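# Werkstattbuch, Dienstag (Mai)

Kurz vor halb neun angefangen, Kaffee noch in der Hand, und der Leim von gestern war natürlich noch nicht durch. Also erst mal schreiben, dann arbeiten.

Thema der Woche ist immer noch Buchbinderei, genauer gesagt der Kleister für die Reparaturen aus der Zinden-Kiste. Ich hatte ja großspurig angekündigt, dass wir vom Fertigkleister wegkommen und wieder selbst kochen. Tja. Der erste Ansatz war Pudding. Man konnte den Löffel reinstellen und er blieb stehen, was beim Kartoffelpüree schön ist und auf Japanpapier eher nicht. Zweiter Ansatz mit mehr Wasser und vor allem länger gequollen (die Stärke über Nacht in kaltem Wasser, dann erst erhitzen), und siehe da: glatt, leicht glasig, zieht kaum Fäden. Zweimal durchs Sieb, dann mit dem Pinsel auf Arbeitsdicke gebracht. Wer das nachmacht: wirklich zweimal sieben! Ich habe beim ersten Versuch einmal gesiebt und hatte lauter kleine Knubbel unter dem Vorsatz, die sieht man im Streiflicht sofort.

## Was heute auf dem Tisch lag

Der dicke Band aus der Zinden-Kiste, 314 Seiten, Fadenheftung, Rücken komplett lose. Der alte Hautleim war bröselig wie Zwieback und ließ sich an den meisten Stellen trocken abnehmen. Nur in der Mitte saß er fest, da habe ich eine Kleisterkompresse aufgelegt und 13 Minuten gewartet. Danach mit dem Falzbein runter, ganz flach, ohne Druck. Zwei Lagen waren im Falz gerissen, die sind jetzt mit dünnem Japanpapier hinterlegt und liegen zwischen Vlies und Löschkarton. Bitte nicht anheben, auch wenn es juckt.

Beim Papier bin ich übrigens umgestiegen. Das von Plekdale ist mir für Falze inzwischen zu steif, es steht nach dem Trocknen ab wie ein Pappkragen. Die Bögen von Cenia sind weicher und reißen beim Wassern schöner aus, mit langen Fasern am Rand, und genau die will man ja haben. Teurer sind sie, ja, aber für die paar Streifen im Monat ist mir das egal. Für Rücken nehme ich die Plekdale-Bögen gern weiter, da darf es ruhig etwas fester sein.
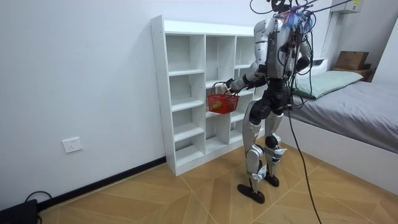
## Heften, zweiter Anlauf

Zurück zum kleinen Notizbuch, dem Probestück für den Kurs. Letztes Mal hatte ich den Faden zu stark gewachst, der klebte in den Löchern und hat mir beim Anziehen prompt die innerste Lage eingeschnitten. Diesmal nur einmal durchs Wachs gezogen und danach zwischen den Fingern warm gerieben. Viel besser! Drei Bünde, Leinenband, Kettenstich oben und unten. Beim Anziehen immer parallel zum Falz, nie nach oben weg - das habe ich mir jetzt auf einen Zettel geschrieben und an die Heftlade geklebt, weil ich es jedes Mal wieder vergesse.

Die Laufrichtung habe ich am Bezugspapier vorher mit der Feuchtprobe geprüft und trotzdem falsch zugeschnitten. Fragt nicht. Der Bogen wird jetzt eben Schildchen und Lesezeichen.

## Die Sache mit der Olszewski-Presse

Sie quietscht wieder. Spindel abgewischt, ein Tropfen Öl drauf, quietscht immer noch, nur höher. Ich glaube, es sitzt oben am Querhaupt und gar nicht an der Spindel selbst, denn im unteren Drittel läuft sie butterweich. Morgen nehme ich die Platte ab und schaue nach. Bis dahin bitte die kleine Stockpresse benutzen und die Bretter mit Silikonpapier schützen, auf dem einen klebt seit letzter Woche ein Streifen Kleister und der drückt sich in jeden Einband durch.

Nachmittags noch Leder geschärft, mit mäßigem Erfolg. Das Messer war stumpfer als gedacht, ich habe es zu spät gemerkt und eine Ecke durchgeschnitten. Danach erst mal eine halbe Stunde am Stein gestanden und abgezogen, und plötzlich ging es wie durch Butter (warum mache ich das nie vorher?). Die Ecke wird neu eingesetzt, Rest vom Kalbsleder liegt in der flachen Schublade.

## Offen

- Lagen aus dem dicken Band morgen früh umlegen, Löschkarton wechseln
- Rücken neu hinterkleben, vorher Rundung prüfen
- Stärke ansetzen, diesmal eine kleinere Menge, der Rest von heute hält sich höchstens bis übermorgen im Kühlschrank
- Graupappe 2 mm nachbestellen, die dünnere reicht noch
- Querhaupt an der Presse anschauen
- Kleisterpinsel auswaschen - und zwar heute noch, sonst sind sie morgen Zahnstocher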